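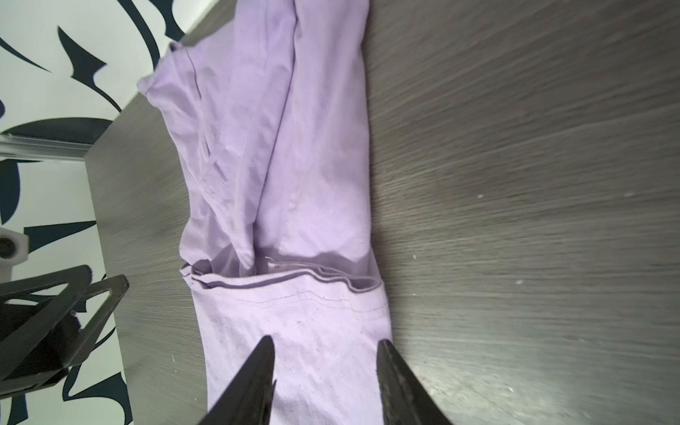

Hand finishing is the stage of laundry work in which a washed and dried garment is brought back to a known shape before it is stored. The starting condition matters more than the folding method chosen. A knit top taken from a pile rarely lies in one layer; in the lavender garment on the dark gray table, the cloth is bunched along its length, the hem is turned back on itself, and a small white care tag pokes out of the fold. A folder who begins from this condition without opening the garment will enclose the creases in the finished packet, where the weight of the stack sets them.

Textile Care Basics > Part Two > Finishing and Storage

Reading time: 14 minutes

Chapter 6
Preparing Knit Garments for Folding

6.1 Scope

This chapter covers light knit tops with short or long sleeves. Woven shirts with collars and button fronts are treated in Chapter 7. The procedures assume a flat work surface at hip height and no press or steam table. Terms used here follow the glossary by Shu-fen Lai at the end of the book.

6.2 Terms

A crease is a sharp line held by the fibers. A fold is a place where the cloth doubles over and can be opened without leaving a line, if it is opened soon enough. A pucker is a short, raised gathering, often found beside a seam. A turnback is a hem or cuff that has flipped onto the body of the garment. Turnbacks are easy to miss on pale cloth, where the only sign may be a darker shadow under the lip.

6.3 Reading the garment

Before moving the cloth, find the hem and one shoulder. These two points fix the direction of the garment on the table. The care tag is a useful third point. On many tops it is sewn into a side seam near the hem, and on others it sits at the back of the neck, so its position should be checked against the stitching and not taken alone.

Lint is removed at this stage. Specks left on the surface will be pressed into the knit when the packet is stacked.

6.4 Opening sequence

1. Turn down the hem along its full width.
2. Hold both shoulder seams and lift until the body hangs free.
3. Lower the garment hem first.
4. Draw each sleeve out from the armhole.
5. Smooth from the center toward the side seams with a flat hand.

Do not pull a jersey knit lengthwise to remove wrinkles. The cloth narrows under tension and the side seams begin to twist.

6.5 The Devulano trial

Qistina Sitompul compared two groups of folded tops at the Devulano laundry. The full set was 939 garments. Of these, 600 were opened by the sequence in 6.4 and the rest were folded as they came from the pile. Her results are given in Table 6.1 and discussed in the next section.

We use cookies to remember your place in this book. Accept | Manage settings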